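The drawer thing, finally

2 Feb 2022

OK so quick one tonight because I have laundry going and I said I would post about the drawer. 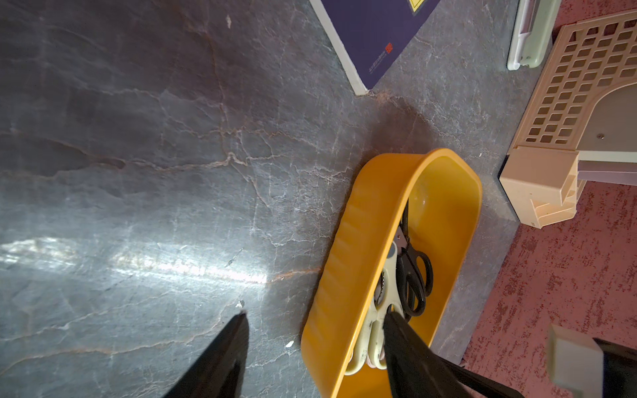 I have been at this since the weekend. One drawer. It took me three evenings, which is ridiculous, but it's the drawer everything goes into when you walk past the kitchen with something in your hand. Batteries, takeout menus from a place that closed, the key to a bike lock I haven't owned since the old apartment. All of it came out on the table and I just sorted from there.

The rule I went with: like goes with like, and every pile gets a tray. Not a nice tray. Whatever I had. I kept looking at those Dumitrescu drawer inserts, the ones with the little adjustable walls, and they are lovely and I'm not paying that for something that holds rubber bands. So trays from around the house. The yellow one is for scissors now. Scissors only. It used to be in the bathroom with cotton balls in it, then it was under a plant for a while, and it washed up fine.

About the scissors. I did not think of myself as a person with a scissors problem. But they were all over the place - desk, sewing box, the hook by the back door, one pair in the glove compartment of the car?? Most of them were bad. I tested every pair on a bread bag and a piece of cardboard, and if it chewed instead of cut, out it went into the metal bin at the recycling place on Pevden. They take small metal stuff there, you just ask at the window.

What stayed in the yellow tray: the black handled ones, for paper and tape and opening mail. And the kitchen shears with the cream handles, for chives and chicken and those impossible plastic packages. I keep going back and forth on whether the shears should live by the stove. Food scissors and tape scissors in one tray, I know, I know. But if they're by the stove then somebody takes them to the garage and I never see them again. So in the tray they stay and they get washed before and after. We'll see how long I stick to that.

Other things that got a home:

Tape, string, the glue that isn't dried up. Old bread pan.

Batteries, in a jam jar with the lid on. Dead ones in a different jar with a big X on it.

Pens. Ugh. I scribbled with every pen in the house on the back of an envelope. The ones that worked went in a mug and the mug went by the phone charger.

Manuals and warranties. These went into a folder, not the drawer, which I should have done years ago. I found the booklet for the Mistus blender we gave away and the receipt for the washer, which I needed in the fall and coud not find and ended up paying for the repair myself. Very annoying to see it sitting there under the menus.

Coupons, straight in the recycling. One was good for 800 points at a store where I'm pretty sure I have never had a card.

Things I'd do diferent. I'd measure first. I had the whole layout done on the table, felt great about it, and then the bread pan was too tall and the drawer wouldn't shut. So the tape is on its side. Also I'd wipe the drawer out before starting, because by the end I was tired and nearly skipped it, and there were crumbs in there from I don't want to know when. A damp rag with dish soap, then dry, then a strip of leftover shelf liner. Fine. Done.

Also set a timer. I did 30 minutes a night and stopped when it rang, even in the middle of a pile. The first night I ignored it and was up way too late reading old birthday cards. The cards are in a shoebox now and they are a project for March.

A couple of you asked about the table - it's the dark marble pattern one we got at the Sturkus closeout. I like it a lot, but it shows every streak when the light hits it, so I'm forever going over it with a dry towel. Pretty good for sorting on though. Small white things like buttons and stray pills show right up.

Next is the cabinet over the fridge, where I can't reach without the step stool, so everything in it is basically a suprise. I remember putting a fondue set up there. Might be two.

Dryer just buzzed, gotta go. If you have a good way to sharpen kitchen shears at home, leave it in the comments. I tried the folded foil trick on one of the old pairs and couldn't tell any difference.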